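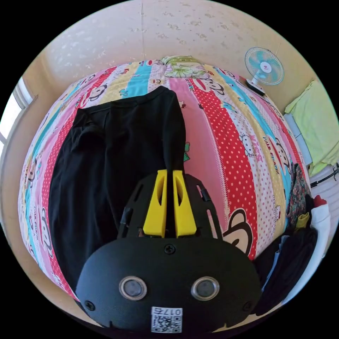

Field notebook, Marchuk quarry and Pustdale karst
27 April 2021

Stayed over in Stundedden again so we could be at the quarry gate by opening. Rain early, dry after that. Wind on the top bench made the tape hard to hold flat, so the upper measurements were done in short lengths and added up.

Marchuk, east face

Relogged the section from the floor to the second bench. Limestone the whole way, thin clay partings, more of them than the old log shows. The old log has one parting where I can see two, a hand's width apart. Took a sample from each. Labels are M-E lower and M-E upper, in the blue crate. Please don't split them before I have drawn the contact.

The coral bed is better exposed than in November. Part of the spoil heap has been moved and there is clean rock down to the drain. This would be my choice for the public stop if we only get one on this side. It can be seen from the path without going under the face, and the path is already wide enough for a school group. Needs a rail at the drain end.

Bench height by tape came to 6 m. The clinometer gave a bit less, but I was standing on soft ground and trust the tape.

Pustdale

Walked the loop from the parking area, clockwise. Checked the sinkholes against the list for the geopark application. Number 80 on the list is not a sinkhole. It is an old lime pit with a built edge, stone laid on two sides under the moss. It should come off the geology sheet and go on the heritage one. Number 91 is fine but the grid reference puts it in the next field. Corrected on my copy, not yet in the shared file.

The spring below the big hollow was running cloudy. Filled one bottle, kept it in the cool box. Conductivity still to do.

The marker stone site needs another look. The flat spot everybody likes on the map floods, there is a line of straw and twigs caught in the fence well above the ground. Higher up by the stile would work, and the view over the cone hills is the same.

Equipment

Cloken handheld lost its fix twice under the trees and once in the open. Swapped the battery and it held after that. Contacts look dull, will clean them. The spare charger is not in the kit bag, so somebody has it.

To do

Draw up the east face at the same scale as the old log.
Move the lime pit to the heritage sheet.
Fix the reference for 91 in the shared file.
Ask the quarry office whether the spoil heap is going to move again.
Run the spring sample.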